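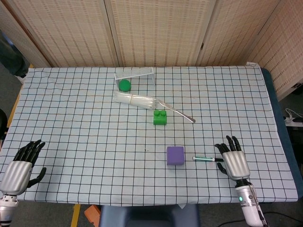 So I finally caved and started keeping a paper journal again, after four years of typing everything into my phone and never once reading it back. August seemed as good a month as any. My sister had given me one of those Moroz notebooks for my birthday and it had been sitting under the bread basket ever since, still in its wrapper, making me feel bad every time I wanted toast.

I should say up front that my handwriting is terrible. I mean really terrible! My third grade teacher used to send pages home with a note asking my mom to please read them out loud to her over the phone. So the first week was mostly me squinting at what I'd put down the night before and trying to work out whether I'd had "soup with Dan" or "soap with Don" (soup, Dan, it was fine, needed salt).

The notebook has 116 pages, and I did the math and figured that if I wrote one page a night I'd be done before Christmas. That lasted until the first Sunday, when I wrote six pages about a fight I had with the cable company and then nothing at all until Thursday. I've stopped doing the math.

What I did get completely sucked into was the pens. I had no idea there were people who care this much about pens. I went looking for something that wouldn't bleed through the paper and two hours later I was on page 40 of a forum thread comparing fineliners, with scans. People post scans of the backs of their pages! I loved every minute of it. I ended up ordering a pack of Bendov fineliners, and they're nice, a little scratchy when you first take the cap off, and then they settle down. The Testix ones everybody raves about smeared all over the side of my hand, but I'm left-handed, so take that with a grain of salt. My old ballpoint from the dentist still beats both of them on a grocery list.

My friend Golnar Shirazi has kept a diary since college and I asked her how she does it. She said she writes down what she ate, who called, and one thing she'd be embarrassed for her kids to read, and then she goes to bed. I've been trying that. The embarrassing part is easy – I have a backlog – but I can never remember who called.

The other thing I've been doing is copying out bits of my grandmother's letters, the ones from when she moved to Duluth and didn't know a soul. She wrote to her sister every week and complained about the wind in every single one. Some of them are only a few lines, the wind and the price of eggs and a hello to the dog. I like copying them slowly. You notice things that way, like how she always crossed out "lonesome" and put "quiet" instead.

Anyway, I'm on page 70 now (with big writing and a couple of pages where I just taped in receipts). I've switched to writing in the morning, around the time the coffee is done, and it's going better than bedtime did. At night I fall asleep halfway through a word and there's a long line running down to the corner of the page.

If anybody has a pen that works for lefties, please tell me in the comments. I'll try anything under five bucks. Next week I want to write about the letters some more, once I've found the second shoebox, and I still owe you all the zucchini bread recipe.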